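Prernside Teaching by Demonstration Project
Second progress report to the Sodgate Fund
Prepared by Zohreh Rezaei, project lead
Period covered: March to August

1. Where we are

The project set out to find out whether people with no background in robotics can teach a two-armed robot ordinary household tidying by steering it through the job by hand. At the end of this period the teaching station is finished and in daily use, the first set of recordings is complete, and the first trained controller has been tested. The second set of recordings is under way and is behind plan. The reasons are given in section 4.

We are asking for one change to the work plan, set out in section 6. We are not asking for more money.

2. The teaching station

The station described in our first report has been rebuilt once. In the earlier version both arms were clamped to a bench and moved slightly whenever one of them was driven hard. A recording made on Monday could not be mixed safely with one made later in the week, as the distance between the two bases was no longer the same. Both arms now share one mounting bar. We check the position of each base at the start of every day and write it in the log, and we have not had to throw away any recordings for this reason since the change.

Walls were added at the same time. People walking past had been showing up in the camera views, and the controller could have learned to react to them. The walls also keep the light more even through the afternoon, though not completely. Recordings made after 4 pm are still darker than the rest and we mark them as such.

The person teaching sits outside the enclosure and holds a pair of lighter arms built to the same proportions. Whatever they do with these is copied by the robot's arms. They work from the camera pictures and, if they wish, by looking directly over the wall. We had intended to forbid the second of these, on the grounds that the robot will only ever have the cameras to go by. In practice new teachers became frustrated and made poor recordings when they were told not to look. We now allow it in the first two sessions and ask them to use the screen after that.

3. Recordings made in this period

The plan called for 900 accepted recordings across both sets by the end of the project. The first set, which covers single objects, is finished. The second set covers mixed objects: books and similar flat things, cloths, and small parts, with a basket and a wooden rack kept in the workspace. Teachers are given a card with the task for the session and are free to choose how they do it, including which hand goes first.

Flat objects have turned out to be the hardest to teach. A book lying on the floor gives the gripper very little to hold. Most teachers settled on one of two methods. Some push the book with one gripper until its edge lifts against the other, then close on it. Others press down at one side to tip it and take it with both grippers together.
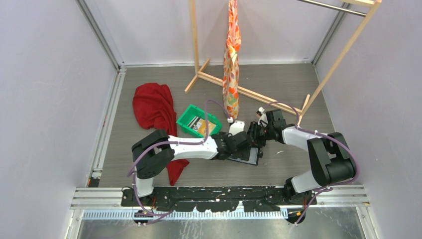 The two methods do not mix well in training. When the controller was trained on both together it would often begin one and finish with the other, and drop the object between the two. Trained on the two-gripper method alone it did better, although it was slower. We have therefore sorted the recordings by method and will report results for each separately. Teachers have not been told which one we prefer, as we want to go on seeing what people do when left to themselves.

Cloth has caused fewer problems than we expected at the start. A teacher can pick up a heaped cloth almost anywhere and the gripper will hold it. The difficulty comes later, when a loose end trails under an arm and is dragged along with it. We have asked teachers to carry on when this happens and not to stop the recording. A controller that has never seen a cloth dragged will not know how to recover from it.

Each recording is reviewed by a second person before it is accepted. The usual grounds for rejection are a pause of more than 30 seconds, a camera that stopped sending pictures, or a task left unfinished. Dropping an object is not a ground for rejection if the teacher picks it up again.

4. Delays

Two things have held up the second set.

The first was a fault in the cable to one of the wrists. It showed up as short gaps in the recorded position, too brief for the teacher to notice. We found it only when checking the files, and 96 recordings had to be withdrawn. Palov supplied replacement cables and we have changed the way they are led along both arms, leaving more slack at the shoulders. A check for gaps now runs at the end of each session, so a fault of this kind should cost us an afternoon at most.

The second was a shortage of teachers. We had agreed with Shirazi, who run the day centre next door, that some of their members would take part. The members who came were good teachers and several have stayed. However, the sessions were planned at two hours and that is too long. Holding the teaching arms up is tiring, and the quality of recordings falls away noticeably in the second hour. We have cut sessions to 50 minutes with a break in the middle. The recordings are better, but there are fewer of them from each visit.

At the time of writing, 217 recordings in the second set have been accepted.

5. First tests of the controller

The controller trained on the first set was tested on the same objects, placed by a member of staff who had not taken part in the recordings. It handled soft objects reliably. It was weaker with small hard parts, particularly when one lay close to the basket, where the gripper tended to catch the rim and push the basket away. Looking back through the recordings, we found that teachers mostly avoid this by steadying the basket with the other arm. They do it without being asked, and few of them mentioned it when we talked to them afterwards. There are not enough examples of it in the first set for the controller to have picked it up, and we have written it into some of the cards for the second.

We also tested a simple form of correction. When the robot goes wrong, a teacher takes hold of the teaching arms, puts the job right and lets go again, and only that part is saved. This takes far less effort than a full recording. Teachers liked it, and the tired ones liked it most. The handover is still rough. If the teaching arms are not close to the position of the robot's arms at the moment control passes, the robot moves sharply to catch up. We have put a speed limit on that movement and the work on a proper fix is in hand.

6. Change requested

We would like to replace part of the second set with corrections of the kind described above. The original target counted full recordings only. We propose to keep the target for flat objects as it stands, and for cloths and small parts to stop making full recordings once the present round of cards is used up, moving the remaining sessions to corrections.

This would let us finish within the agreed period. It would also tell us something the first plan could not, namely whether short corrections from new teachers are as useful as complete demonstrations. The risk is that the handover problem takes longer to solve than we expect. If it has not been solved by the time the cards run out, we will go back to full recordings and tell the Fund that the second set will finish short.

7. Spending

Spending is within budget overall. Equipment is over its line because of the rebuilt mounting and the replacement cables. Travel is under, as the teachers now come mostly from next door. We have moved money between these two lines within the limit the Fund allows, and the details are in the attached sheet.

8. Next period

Finish the flat-object recordings for both methods.
Fix the handover and begin correction sessions.
Train and test one controller for each flat-object method.
Publish the teachers' cards and the reviewing rules, so that others can use them.
Hold an open session at Prernside for the people who have taught the robot, on a Thursday to suit the day centre. Fund staff are welcome to attend and to try the teaching arms.

Questions about this report should go to Zohreh Rezaei at the Prernside office.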